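4 min read

Search the community Type a word or a town Go

Can I move to another town while my residence permit is being renewed?

Asked in Permits and Papers, May 10, 2024

Good evening to all. I have a work residence permit which was issued by the office in Wevar. I applied for the renewal in March, two weeks before the old card ended. I paid the fee of 200 and I have the receipt with the stamp. Until now there is no decision.

In the meantime my employer, Ditari, has asked me to work in their other building, which is in Stustby. It is the same contract and the same job title, only the pay is a little higher. Before, it was 1,829 a month and now it will be 2,000. I have found a small flat there and I should sign for it soon.

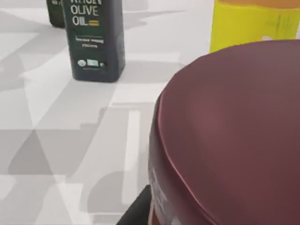 My worry is the address. On the form I gave my address in Wevar, and all letters are going there. If I register in Stustby, will my application be closed and must I begin again and pay again? A colleague told me to keep the old address until the card comes, but I do not feel well with this, as I will not be living there any more. Also, may I continue to work with only the receipt?

I have tried to phone the Wevar office. One time they answered and said "please write", and I wrote, and there is no reply.

First answer

I was in a similar situation two years ago, so I will tell you how it went for me.

You are allowed to move. The application does not end when your address changes, but the file must travel from one office to the other, and this takes time. In my case it was seven weeks in which no one could tell me where the file was. I did not pay a second time. I had to show the receipt for the first payment, so please make copies and keep the original with you.

Do not follow your colleague's advice. The duty to register a new address is separate from the permit, and it has its own time limit which starts on the day you move in. If a letter goes to the old flat and it asks for a missing document, the days are counted even when you have not read it. This happened to a friend of mine and her application was refused for missing papers. She could appeal, but it was a bad winter for her.

What I did, in this order:

1. Registered at the new town hall and asked for two certificates of address.

2. Sent one certificate to the old office by recorded post, with my file number on every page and a short letter that says "I request the transfer of my file".

3. Went to the new office with the other certificate and asked them to note that a file is coming.

4. Asked the post to forward my letters for six months – it costs a little, but I was glad to have it. 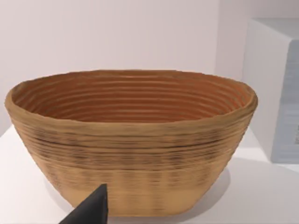
Second answer

just move, they never check. I changed flat three times with the same card

Third answer

I would be careful with the answer before mine. Perhaps it was fine for that person, but a change of flat inside one town is handled by the same office, and your case is different.

I want to add something about the work. The receipt normally proves that you applied in time, and your old conditions continue until there is a decision. But please read the back of your old card. Mine had a line with the name of the employer and also the place of work. If yours has a place of work printed, you should ask for written permission before you begin in Stustby. At our office the form for this was number 116 and the employer had to fill in the second page. The personnel department at Ditari should know it. If they do not, ask them to put in writing that the contract stays the same and only the building and the pay are changing.

The higher pay is not a problem by itself. Send the new pay letter together with the certificate of address, so that the two papers in the file do not say different things.

If you still get no reply from Wevar, there is a free advice desk at the Rosenthal centre. They do not make appointments by phone, you have to go in person in the morning and take a number. Bring these with you:

– passport and old card
– the fee receipt
– a copy of the renewal form
– the contract for the flat, signed or not
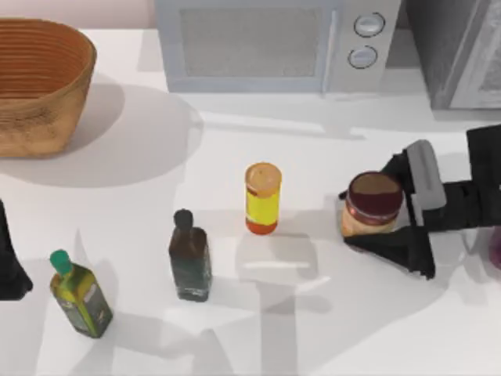 Kitchen containers and a microwave on a white tabletop.

One more point about the flat. Before you sign, ask the landlord if he will confirm your address for the town hall. Some of them refuse, or they say it will be done later, and without this paper I could not register at all. I lost almost a month in this way.

Comment from the person who asked

Thank you for the long answers. I looked at the back of my card and there is the employer's name but no place. I will still ask about the form. Is it possible to hand in the transfer letter at the Stustby office, or must it go to Wevar by post?

Reply to the comment

By post to Wevar. In Stustby they may take it from you, but I would not count on them to send it further. Keep the slip from the post office.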